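Chapter 4
Grasping: Why the Easy Part Isn't

Before you read: Find an open can with something still in it. Pick it up with your eyes closed. Then write down everything you knew about that can before you touched it. Keep the list. You will need it for Exercise 4.2.

4.1 An Afternoon at Ostura

Every January the Ostura lab opens its doors to the public, and every January the public walks straight past the expensive part. Visitors come in from the cold, collect a name badge and a cookie, and head for whatever is moving. A planning system that took several people several years to write is running on a monitor by the door. It draws a smaller crowd than the cookies.

I went with 17 students from an introductory course, all of whom had been told to bring a notebook and most of whom had brought a phone. Our guide was Isla McKinnon, who runs the manipulation group and has given the tour often enough to know which jokes to drop. She led us to a bench at the back and announced that the robot would now pick up a soda can. There was a polite silence. One student asked whether it would do anything after that.

"It may not do that," said McKinnon.

The task for the day was called Flasero, a name that means nothing and was chosen, she told us, after all the names that meant something had been taken. On paper it fits on an index card. Take the near can, lift it, set it down at the other end of the table, leave the far can alone. A four-year-old can do it, though a four-year-old may also drink the contents, a failure mode the software has so far avoided.
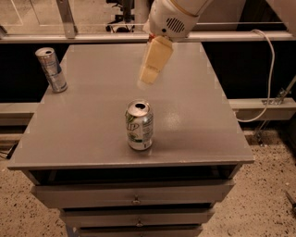 Figure 4.1 The Flasero bench at Ostura. The gripper is above the table; the 7UP can is the nearer of the two, with the slim silver can toward the back left.

Look at the figure for a minute before going on, and try to see it as a list of problems. The two cans differ in height and width, so a grip sized for one is wrong for the other. Both have been opened. An opened can may be full, empty, or anywhere between, and nothing about its outside tells you which. Both have shiny surfaces, and so, to a lesser degree, does the tabletop, where the overhead light has left a bright patch beside the nearer can. You know at once that the patch is a reflection. You have had years of practice with tables.

McKinnon started the run. The arm came down slowly, stopped, considered its position, and closed on the can with what I can only call tact. Then it stopped again. Rhys Rutherford, the graduate student at the keyboard, explained that it was waiting for its force reading to settle. The students waited too, with less tact. On the fifth attempt of the afternoon the can went up, traveled, and came down again, and there was real applause, some of it from people who had been eating cookies and did not know what it was for.

The log from that one afternoon ran to more than 2000 lines. Rutherford scrolled through it for us with the fondness other people reserve for vacation pictures. Most of the lines dealt with the half second between touching the can and holding it, and that half second is the subject of this chapter.

We will begin with contact: what it means for two surfaces to touch, and how much a fingertip can learn from it. Section 4.2 introduces friction and the friction cone. Section 4.3 turns to grip force, and to the awkward fact that a thin-walled can offers very little room between dropping it and crushing it. Section 4.4 returns to Rutherford's log, with his permission and a few of his comments removed.

Key terms: contact point, friction cone, grip force, slip, payload estimate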